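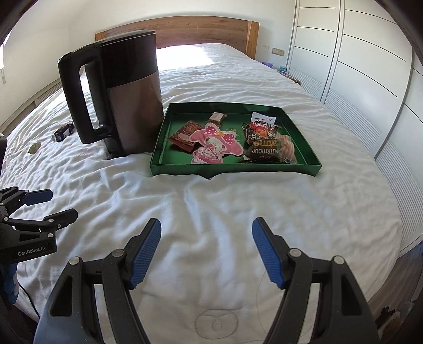
A quilted bedspread is a fabric sandwich. It has a top layer, a bottom layer, and a soft filling between them called batting. Lines of stitching, called quilting, go through all three layers and hold the filling in place.

## Why it keeps you warm

Batting is mostly air. The fibers are tangled, and they trap the air in very small pockets. Trapped air is a poor conductor, so heat from your body passes through it slowly. A material that slows heat down is called an insulator.

Squash the batting flat and the air goes out. A flat quilt insulates less than a fluffy one. Shaking a quilt lets air back in between the fibers.

## Why it wrinkles

Fabric bends easily but does not stretch much. When you push one part of a bedspread sideways, the extra cloth has to go somewhere, and it rises into a fold. Friction between the cloth and the layer under it keeps the fold from sliding flat again. The white bedspread in the photo is rumpled in this way.

On white cloth, wrinkles are visible mainly as shading. The side of a fold that faces the light looks bright. The other side gets less light and looks gray.

## Objects on a soft surface

The photo also shows an electric kettle standing on the bed, and a shallow green tray with raised sides that holds snack packets. Soft and hard surfaces support objects differently.

- **Hard surface.** A table hardly changes shape under a kettle. The base stays level.
- **Soft surface.** A mattress sinks under a load. If the load is uneven, one side sinks more and the object leans.

A tray spreads weight over a larger area. The same weight over a larger area means less pressure, and the mattress sinks less. The raised sides stop small packets from sliding off.

A kettle in use belongs on a hard, level surface. Water boils at 212 degrees Fahrenheit, or 100 degrees Celsius, at sea level, and a spill at that temperature burns skin quickly. Ask an adult before using one.

## Try it

You need a folded quilt, a tray, and a heavy book.

1. Stand the book on its short edge on the quilt. Look at how far it sinks.
2. Lay the tray on the quilt and stand the book on the tray.
3. Compare the two dents – the second should be wider and shallower.

## Words to know

**Batting:** the filling inside a quilt.

**Insulator:** a material that heat passes through slowly.

**Pressure:** force divided by the area it pushes on.

*From the Milgate home science pages, sheet 27*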